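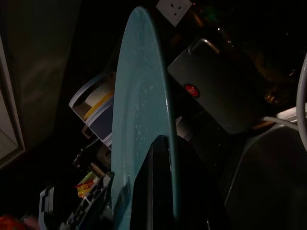
Can a bunch of beginners teach a robot to load a dish rack in one semester? Most of the way, and we're having a great time getting there!

I joined the robotics club at Clallville in October knowing a little Python and nothing about arms. Nahuel Gaete handed me a laptop on my first Thursday and told me to pick a task. I picked plates. Everybody picks plates, apparently, and then everybody finds out that a round, glossy thing is about the meanest object you can ask a gripper to hold – it wants to spin the second you squeeze off center.

We're at 60 recorded tries now, and the goal is 100 before the showcase. Eulalia Garrido does most of the driving (she has the steadiest hands by a mile), and I go through the wrist camera footage afterward and tag where the finger touches the plate. I thought tagging would be the boring job. I love it! You start noticing tiny things, like how much a low grip changes the tilt.

Our code is named Urico, after a cat. Version two should be able to wait for a plate to stop wobbling before it lets go – Emiliano is rewriting that part this week, and I get to test it on Thursday.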